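Second coffee, and I'm writing this before I forget what we did, since the lab log only gets the grown-up version. I spent all morning on the cube pose estimator (still calling it Quinlan, though Rania wants a real name before September). The face detector is fine on the bright stickers and awful on the dim ones. Yellow in shadow keeps getting labeled orange, and then the planner asks for a wrist angle that makes no sense at all!

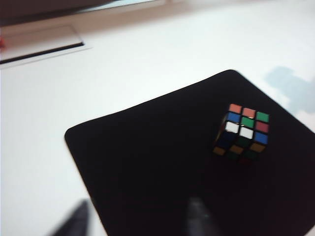
2 min read

So after lunch I gave up on fixed color thresholds and let the classifier lean on whichever face has the most light on it. One good face plus the outline should be enough for a grasp. I reran it on all 2,415 saved wrist views and the bad labels went from 871 down to 653, which I'm pretty happy with, even if Enda made his "call me when it's zero" face.

Motion blur is next. The pose jumps whenever the arm is moving, and I think our timestamps are off between the joint states and the wrist stream. Norbert swears he fixed that in the driver. We'll see. I want to log both clocks tomorrow and plot them side by side before I say anything to him.

Also need to: push my branch, answer Ailbhe about the Lasel config, buy dish soap.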